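# How Does Hot Water Get to Your Shower?
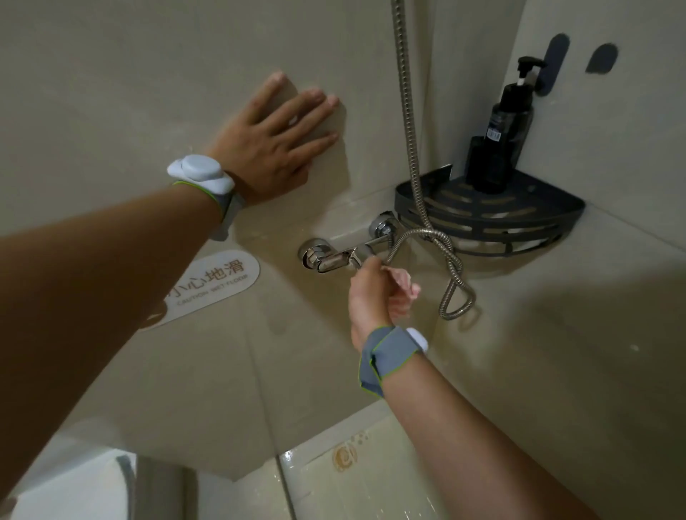
*Reading time: 2 minutes*

Turn a handle, and warm water comes out. Easy, right? But that water has been on quite a trip, and part of it happened inside your walls!

## It starts out cold

Most tap water begins as rain or melted snow. It collects in lakes, rivers, or deep underground. In the town of Dorndale, it comes from a lake up in the hills. The water gets cleaned at a treatment plant, and then it heads off through big pipes under the streets.

What makes it move? Pressure! Lots of towns pump water up into a tall tower. Water is heavy — really heavy — so all the water at the top pushes down hard on the water below. That push sends it along the pipes and even up the stairs (well, up the pipes next to the stairs) to your bathroom.

## Then the pipe splits

When the pipe gets to a house, it divides into 2 paths. One carries cold water straight to the faucets. The other goes to the water heater.

Some heaters are big tanks that keep water hot all day, wrapped in a thick layer like a winter coat. Others have no tank at all. They wait until somebody turns on a faucet, and then they heat the water as it rushes through!

## Mixing time

Water from the heater can be too hot for your skin, so a shower needs a mixer. Hot goes in one side and cold goes in the other. Inside, there are little openings that can get bigger or smaller. More hot and less cold makes a toasty shower. More cold and less hot makes you yell!

## Why do you have to wait?

After a shower, the hot water left in the pipe slowly cools down. The next person has to push all that cool water out before the hot stuff arrives. If the heater is far away, the pipe is longer, and so is the wait.

**Try it:** Ask a grown-up to help you catch the cool water in a bucket before your next shower. How full does it get? You can give that water to your plants!

**Word to know:** *Pressure* is how hard something pushes on the things around it.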